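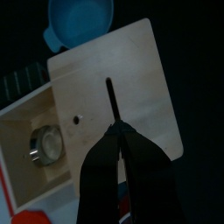

Pale wooden board with rounded corners, and a thin black rod

Gift tags and wrapping for the April table

The Gornville craft table is back in April, and the theme this time is printed gift tags and wrapping paper. Everything on the table is made by members and sold or swapped on the day. If you would like space, please put your name on the sheet by the kettle before the end of the month. Each maker can bring up to 40 tags. We had far more than we could lay out last year and a lot of good work stayed in bags under the table.

Tags can be any shape, but please keep them no longer than a playing card so that they fit the racks. Punch the hole before you print. Punching afterwards tends to crack the ink, especially on the heavier card. String, ribbon and baker's twine are all fine. Wire is not, as it caught on people's sleeves.

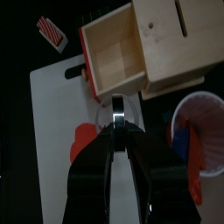
An open drawer in pale wood

Card and ink

Our card came from Perkik again, in white, cream and a soft grey. The grey is slightly thinner than it used to be and curls if you use a lot of ink, so leave it under a heavy book overnight. The cream takes print best. Several members have asked for kraft card, and there is one pack on the shelf to try. Please write down how you get on with it before we order more.

For ink we are staying with the Zilanar water-based pads. They wash out of most clothes if you are quick, and they are dry enough to handle in a few minutes on uncoated card. The dark green takes longer. Do not stack anything printed in dark green until the next day.

A few people have been cutting their own stamps from soft lino. Start with a simple leaf or star and draw it in pencil first. Remember that letters have to be cut back to front. Cut away from your hand, turn the block instead of the blade, and ask for a new blade when yours begins to drag.

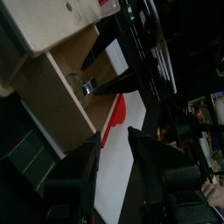
Small glass jar with a silver lid

Wrapping paper

Wrapping paper is sold by the sheet, rolled and not folded. Plain brown paper or newsprint from the end of a roll both work well. Tape the corners down, begin in the middle and print outwards, and keep a spare piece beside you for testing the pad. A pattern with wide gaps looks better on a wrapped parcel than a crowded one, and it uses a good deal less ink.

Roll the sheets with the printed side in, 3 to a roll, and hold them with a paper band. Please do not use elastic bands. They leave a dent, and buyers do notice.

Potato printing is allowed. Dry the cut face on kitchen paper first and expect to throw the potato away after 6 sheets, when the edges start to go soft.

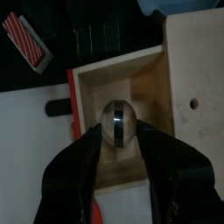 Clear egg-shaped piece with a black band down the middle

Dates and odds and ends

The practice session is in the Tsegaye Room, starting at 3 in the afternoon. Bring an apron and something flat to carry your work home in. There is no charge for card or ink at the practice session, but there is a tin for anyone who wants to put something in.

The long-arm stapler is still missing. If it is in your craft bag, please bring it back. The small hole punches have been emptied and oiled, and the blue one now works again.

Prices should be marked in pencil on the back of each tag, along with your initials. Unsold work can be collected at the end of the day or left for the swap box.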